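型はめ遊び調査 参加者募集(保護者・保育者・一般)

玩具選びの相談室クルドベルグ(Cludberg)では、型はめ遊びの使われ方を調べる調査の参加者を募集しています。最初に申し上げておくと、私たちは型はめボードの宣伝をしたいわけではありません。「図形の認識が伸びる」「集中力が育つ」といった説明を、箱の裏やカタログで読んだことのある方は多いと思います。私もさんざん読みました。読んだうえで、どこまで本当なのか疑っています。

担当はティティマ・クントン(Thitima Khunthong)です。保育の現場を離れてから玩具の相談を受けるようになり、いちばん多く聞かれるのが「型はめは何歳から買えばいいですか」という質問です。正直なところ、買わなくても困らない家庭がかなりあると思っています。ただ、思っているだけでは返事になりません。実際に手を動かしてもらい、見て、聞いて、記録を取ることにしました。

何をするのか

穴のあいた板と、穴に対応するブロックを使います。参加者には板の前に座っていただき、ブロックを一つずつ渡します。どの穴に入れるかはご自分で決めてください。こちらから「惜しい」「もう少し回して」といった声はかけません。声かけがあると、できたのが子どもなのか大人なのか分からなくなるからです。ご家庭でよくある光景ですが、今回は困ります。

課題に使う形は、四角、十字、丸、八角形です。最初に気になったのは八角形でした。丸に近い形なので、丸い穴に押し込もうとする人がいるだろう、と私は予想しています。同僚のディオニシス・ギカス(Dionysis Gkikas)は、大人なら一目で見分けると言って譲りません。どちらが当たるか、まだ分かりません。自分の予想が外れることも十分に考えています。 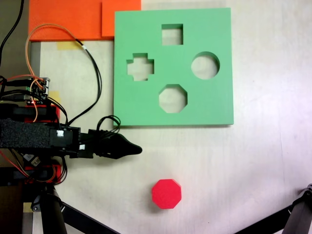
課題用の板と赤い八角形のブロック。板の穴は四角、十字、丸、八角形。

板の色は緑、八角形のブロックは赤です。穴と同じ色のブロックを渡すと、色で合わせたのか形で合わせたのか区別がつきません。市販品には穴のふちとブロックを同じ色に塗り分けたものがあり、あれで「形が分かるようになった」と言われても、私は首をかしげます。色合わせがいけないという話ではありません。色合わせなら色合わせと書いてほしいだけです。

所要時間は説明と休憩を含めて34分を予定しています。課題そのものはもっと短く、残りは聞き取りに使います。家にどんな玩具があるか、型はめを買ったことがあるか、買ったならどのくらい使ったか。三日で押し入れに入った、という答えも歓迎します。むしろそういう答えがカタログには一つも載らないので、ぜひ聞かせてください。

募集する方

一、2歳から6歳のお子さんと、その保護者の方。二人一組での参加になります。きょうだいの同伴はできますが、課題中は隣の部屋で待っていただきます。横から答えを教えてくれる親切なお姉さんやお兄さんは、この調査では手ごわい相手です。
二、保育所、幼稚園、児童館などで働いている方、または働いたことのある方。資格の有無は問いません。
三、子どもにも玩具にも特に縁のない大人の方。比較のために必要です。「簡単すぎて退屈だろう」と思う方にこそ来ていただきたいと考えています。

全体で11組を募集します。少ないと思われるでしょう。私も少ないと思います。この人数で「型はめには効果がある」とも「効果がない」とも言うつもりはありません。今回は、人がどこで手を止め、どこで迷い、何を言うかを丁寧に見るための調査です。結果を読むときにも、そのつもりで読んでください。

参加をお断りする場合

玩具の製造や販売に現在かかわっている方は、申し訳ありませんがご遠慮ください。悪気がなくても、自社の品ならこうする、という話になりがちです。また、お子さんの発達について診断や判定を希望される方のお申し込みも受けられません。丸い穴に何を入れたかで発達の早い遅いが分かるとは、私たちは考えていません。心配ごとがある場合は、お住まいの地域の相談窓口や、かかりつけの医師にお尋ねください。
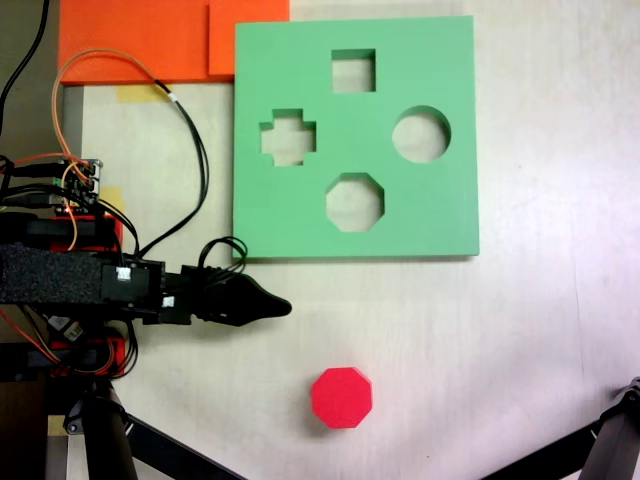 机の上に置くものは最小限にします。飾りのついた台や、うまくいくと音が鳴る仕掛けは使いません。音が鳴れば子どもは喜びますが、何に喜んでいるのか分からなくなります。ブロックを渡す順番は組ごとに変え、記録用紙には入れようとした穴を順に書き込みます。途中で板を裏返したり、ブロックを転がして遊び始めたりしても止めません。遊びの道具なのですから、決まった使い方をしなかったことを失敗とは数えません。

小さなお子さんについては、保護者の方にすぐ手の届く場所に座っていただきます。ブロックを口に入れようとしたときは、記録より先に止めてください。こちらも止めます。お子さんが嫌がったら、その時点で終わりです。泣いているのに「せっかく来たのだから」と続けることはしませんし、保護者の方にもお願いしません。途中で終わっても謝礼は同じです。

会場と日時

会場はクロンホルム(Clonholm)の二階にある小部屋です。階段のみでエレベーターはなく、ベビーカーは一階の入口脇に置いていただきます。授乳やおむつ替えに使える場所は同じ階にあります。日時はお申し込みの後、お一組ずつ相談して決めます。お昼寝の時間は避けますので、申込時に教えてください。眠い子に八角形を渡して得られるものは、まずありません。

謝礼

一組につき図書券をお渡しします。交通費は実費です。玩具の進呈はありません。調査に使った品を持って帰っていただくと、私たちが薦めたように見えてしまうためです。

記録の扱い

聞き取りの録音は、許可をいただいた場合だけ行います。録音を断っても参加できます。お名前と連絡先は日程の連絡にのみ使い、記録用紙には番号だけを書きます。報告書にお子さんの顔写真は載せません。まとめは10月に相談室の掲示板と会報に出す予定で、希望者には郵送します。はっきりした結論が出なかったときは、出なかったと書きます。

よくいただくお問い合わせ

「うちの子はもう型はめが得意ですが、参加できますか」というお電話を何度かいただきました。参加できます。ただ、同じ板に慣れているのか、初めての板でもできるのかは別の話なので、そこを見せてください。事前の練習はいりません。

「何も持っていないのですが」という方も歓迎します。買ってから来る必要はまったくありません。買わないでください、と言いたいくらいです。

「結果をもとに、おすすめの商品を教えてもらえますか」にはお答えできません。商品の順位づけはしません。

お申し込み

クルドベルグ相談室の窓口、または備えつけの申込用紙でお願いします。用紙には、参加する方のお名前、お子さんの年齢、連絡先、都合の悪い時間帯をお書きください。受付はジゼラ・キシュ(Gizella Kiss)が担当します。定員になりしだい締め切り、その後の方にはキャンセル待ちをお願いするかどうかを個別にお尋ねします。

調査の中身についての質問や反論は、クントンあてにお願いします。「型はめのおかげでうちの子は変わった」という体験談も受けつけます。どう変わったのか、ほかに何をしていた時期だったのか、こまかくお聞きすることになりますので、その点はご承知おきください。

掲示日 2021年5月25日
クルドベルグ相談室 調査担当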